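Burger line layout, cold side bins

skundham_prep
Redoing the layout for a small burger counter. Tray in the center with a paper liner, buns left, lettuce and cheese at the back, patties and tomato right.
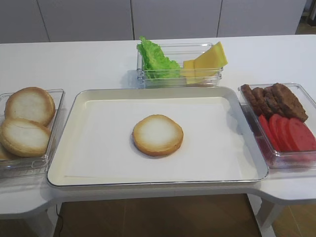

Re: Burger line layout

R. Sadowski
Buns are fine there. I would split the patties and tomato. Shared bin, shared juice.

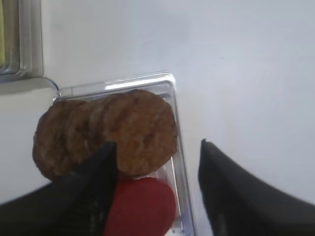

Right-hand bin, patties on edge

Witold K
Disagree with Radosław. On edge they lift out one at a time. We ran a shared bin at Jusorville for 3 months without trouble. Separate bins cost you reach.

R. Sadowski
Reach is a matter of inches. A wet patty is a complaint.

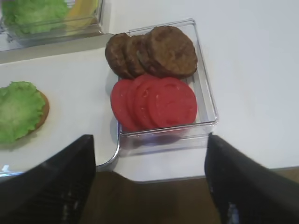 dsobczak
Build order matters more to me than bin count. I put lettuce straight on the bottom bun, as on the tray there, and the patty goes over it. Tomato last, then cheese. If you keep the shared bin, keep the two rows apart and refill at eight patties sold.

Witold K
Cheese on the patty, surely.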